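Chapter 7
Buying a Robot Bench You Can't Touch

What this chapter covers
How a simulated bench is sold and what comes in the licence
Reading a vial-handling task before you run it
Testing the package against your own list
Where the quote grows

I'll start with a confession. The first time I was asked to review a simulated robot bench for a teaching lab, I spent the whole morning driving the arm about and wrote down nothing useful at all. I had a lovely time! But when the head of department asked whether we should buy it, all I could say was that it looked nice.

So in this chapter we're going to review one properly. The package is Mastska, sold by a firm called Brilinstead, and the job it comes with is sample handling: small capped vials, various racks to put them in, and one arm to do the moving. We'll use it again in Chapters 8 and 9, so it's worth getting comfortable with now.

Start close up. When I open any new package I go straight to the fingertips, where the fiddly bits are. With the vial held by its cap end you want to see where each finger closes, and how much of the bench behind it you lose. The racks along the back have numbers printed by their holes – small ones, so check that you can still read them at the screen size your students will have.

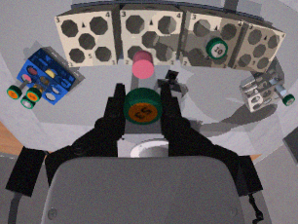
7.1 What you get for the licence

The standard teaching licence covers 32 seats and includes the arm, the gripper, the table, the containers and a library of 80 starting layouts. A layout is just where everything sits when you press Run. Some are tidy and some are a right mess, and I'd send your students to the messy ones first (they'll complain, but they learn more).

Layouts also differ in which containers turn up. In one of them you get a long beige box with four numbered compartments, and from the front they run 4, 3, 2, 1. I read that the wrong way round and told the arm to go to the wrong end. Have a look at the numerals before you write a single line, and then work out which way the arm is facing, too. It stands behind the table, so its left isn't necessarily yours.
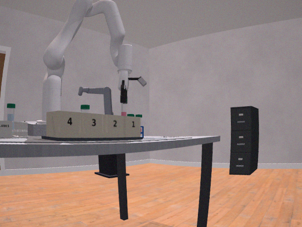 Keltcombe College – Department of Laboratory Technology

We ran our trial in the Fitzgerald Building on ordinary teaching machines, nothing fancy. Loading a layout was quick. Changing from one layout to another was slower than I'd like, and the menu for it is buried two levels down under Session, for reasons I never got to the bottom of.

My test list for any package like this is short. I set one pick-and-place task and run it 200 times from different layouts, logging every drop. Then I give the same task to a student who hasn't seen the manual and allow 40 minutes. The log tells me about the software and the student tells me about the manual – I've had packages do well on one and dreadfully on the other.

You'll also want a long view of the room. Pull back until the whole table is in sight, with the arm, the mat and the containers on it, and look at how far the arm has to travel between them. The whiteboard and the desk against the back wall are part of the room as well, and they're handy for getting your bearings when you've spun the view round once too often.
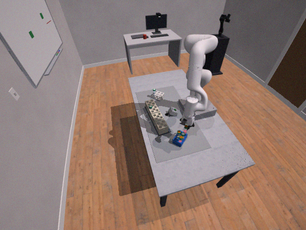
7.2 Before you ask for a quote

Write down three tasks from your own lab, in plain words, with the container each one starts and ends in. Ask the supplier to show you those, on a call, while you watch. Brilinstead did this for us on a Monday without any fuss, and the second task needed a rack shape that wasn't in the library. Custom racks are charged separately. I'd missed that line in the price list completely, so go and find it in yours before you read on to 7.3.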